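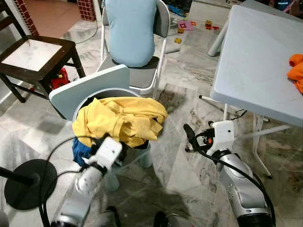 Laundry advice worth ignoring, and a bit that isn't

Most laundry tips get passed around for years before anyone tries them. I've tried a fair few, mostly out of irritation, and my opinion of the genre hasn't improved. What follows applies to ordinary clothes in an ordinary front loader on Australian tap water.

Vinegar in with the detergent
Vinegar is an acid and most detergents are alkaline, so putting them in together weakens the one doing the cleaning. If you must use it, put it in the rinse. I stopped and could not pick the difference. Some machine makers warn that it's hard on rubber seals, so check the manual before you make a habit of it.

Salt to "set" the colour
This one has been going since my grandmother's day and I suspect it didn't work then either. Modern dyes are fixed at the factory or they aren't. A new navy windcheater that bleeds will bleed with or without a handful of table salt. Wash it on its own, cold, until the water stops changing colour. Yellows and other light colours go in another load. Colour catcher sheets do pick up some loose dye, but I wouldn't trust a good shirt to one.

Bicarb for everything
Bicarb is a mild alkali. It helps a little with smells if you soak gym gear in it. It won't shift grease, red wine or grass, whatever the video showed.

Dry a towel with your load
A clean dry towel in the dryer with a small wet load does soak up water early on. Take it out after 10 minutes. Left in for the whole cycle it's one more thing to dry, and you get lint on your black trousers.

Soaking
Now we're getting somewhere. An oxygen soaker in warm water, left for 4 hours, beats every pantry remedy I've been sold. Any tub will do. Dissolve the powder fully first, keep darks and brights apart, and keep wool and silk out of it altogether. The Tusora powder I bought came with a scoop big enough to feed a horse; half did the job just as well.

Detergent doses
The cap is marked by the people selling the detergent. I cut mine back to 2 tablespoons for a normal load in October and the clothes came out the same, minus the stiff towels. Heavy mud or very hard water may need more.

Dryer balls
I weighed a load of towels before and after, with the balls and without. The loads finished within a few minutes of each other, and the balls made a racket. The towels were perhaps a touch fluffier. Perhaps.

Updated September 2026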